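The Ferry to Kneath

My aunt left me her half of a ferry. The other half belonged to a man in Omeck who hadn't spoken to her in 4 years, so you can imagine how much fun that first phone call was.

"Is it still floating?" he said.

I told him I thought so (I hadn't looked yet!) and he hung up.

I took the bus up in September with 50 dollars and her keys. The ferry ran from Ulau over to Kneath and back, twice a day, and the whole crossing took less time than my shower. She'd kept a logbook and mostly used it for complaints. Wind bad. Goat on board again. He still owes me for the paint.

So I called him back and read him the part about the paint, and he laughed so hard he had to put the phone down.

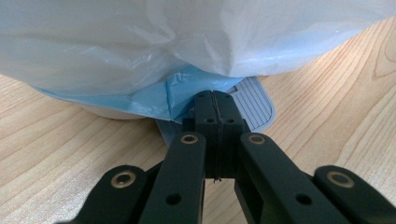

He turned up on the Saturday with her things, all the stuff she'd left at his place before the fight. I'd pictured a suitcase, or boxes at least, but it was plastic bags, a big puffy white one and some pale blue plastic all crumpled up under it, and he wouldn't let me carry any of it. We sat on the dock and ate sardines.

"She steered too wide," he said, and then he asked if he could drive.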